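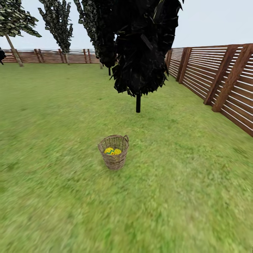 From: Gonzalo Arroyo
To: horkari-users
Subject: Re: Duplicate rows after merging two catalogs

Adoración Pastor wrote on Thursday:
> I merged the Vadholm catalog into our main one and the total is
> now 3,413 records. 24 of them look like duplicates, same title and
> same year, but the dedupe pass skips them. Is there a limit on key
> length? Both catalogs were exported from Skukivo.

No limit on key length. The dedupe pass compares the raw key, and Skukivo pads the author field with trailing spaces when the export profile is set to fixed width. Two records that look the same on screen then get different keys.

Check record 977 in a hex viewer. If you see a run of 20 bytes after the surname, that is the padding. Run the trim step on both source files, rebuild the index, and merge again from the originals. Do not trim the merged file - the index keeps the old keys and you will get orphan entries.

One more thing to look at. Field 999 is reserved for local notes in Horkari, but some older profiles write a checksum into it. If yours does, leave it out of the comparison, or nothing will ever match.

I have only tested this on the July build. The Hoshino import filter trims by default, so files that came in that way should be fine.

If the 24 are still there after the rebuild, send me two of the raw records off list, with the profile file.

Gonzalo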